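Has anyone done the budgeting modules? Worth the bother?

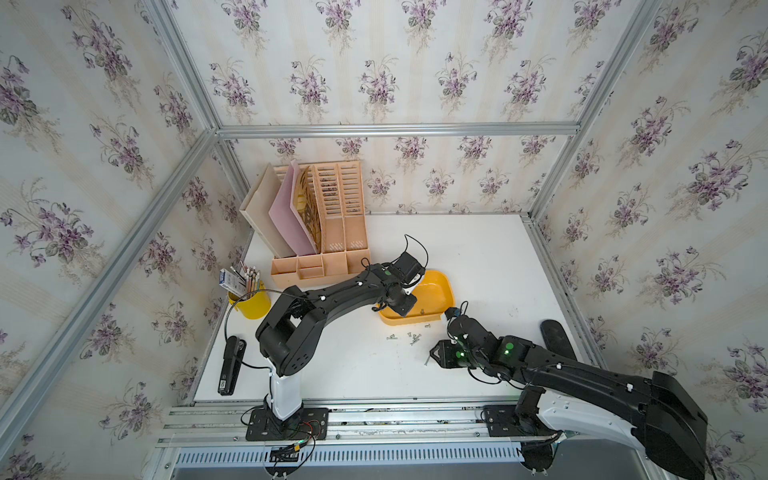
Zunmont Staff Forum > People and Pay Team > Money Matters

tinbath
HR have signed us all up to Cekix, the money wellness thing. I've had 4 emails and a badge for opening one of them. Does it get any better?

pennyless_again
Did the pensions module on my lunch break. It explained what happens if you leave a small pot behind at an old job, and I found mine from Avomska with 83 quid in it. Retirement sorted.

mugshelf
It's a lot of cartoons telling me to make my own coffee. I'd like a pay rise module.

oldledger
Bit unfair, mugshelf. The debt section is decent and tells you which card to pay off first. We had Shokri before this and all that did was ask how money made me feel.

mugshelf
And how did it make you feel?

oldledger
Short of it.

tinbath
Can HR see what we put in? I'm not typing my overdraft into something with our logo on it.

pennyless_again
The privacy page says they only get totals for each site. There are two of us on mine, so I've put down a yacht.

oldledger
You can skip the spending diary and still do the rest. Start with pensions, then debt. Leave the quiz alone, it logs you out at question four and you have to do the lot again.

mugshelf
Fine, I'll do the debt one. If it mentions coffee I'm coming back here.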